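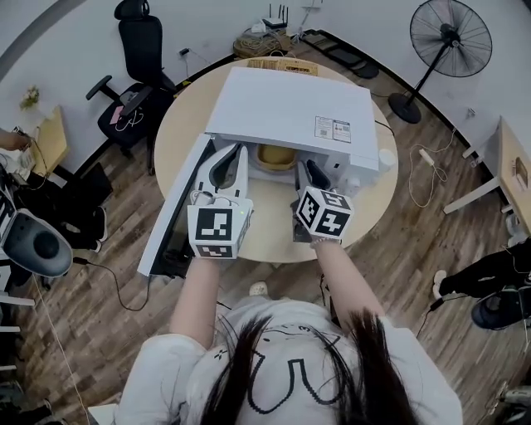 Plekora handheld grippers: first impressions

We've had the Plekora pair on loan from Avport since August, and I have to say I'm a fan! The idea is simple enough. You hold one gripper in each hand, do the job yourself, and the marker cubes let the software work out where each hand was. No robot arm needed at the recording stage, so anyone with a free table can get going.

Ayanda Msimang has been putting them through countertop appliance work – doors, trays, reaching into tight spaces – and by Tuesday lunchtime she had 144 usable recordings. Her best full day so far is 176. The curved shell is comfortable, and the finger pads have a good feel once you learn to squeeze gently.

A few gripes. The cubes stick out further than you expect, so go slowly near an open door until you get used to them. The cable could be longer too. Charging takes up to 2 hours, and the manual skips over calibration far too quickly (ask Ayanda for her notes, they're much better).

The Gelano team would like the set next for their drawer tasks. If you want a turn after that, put your name on the list by the Eren bench and say which days suit you. Training takes one short morning.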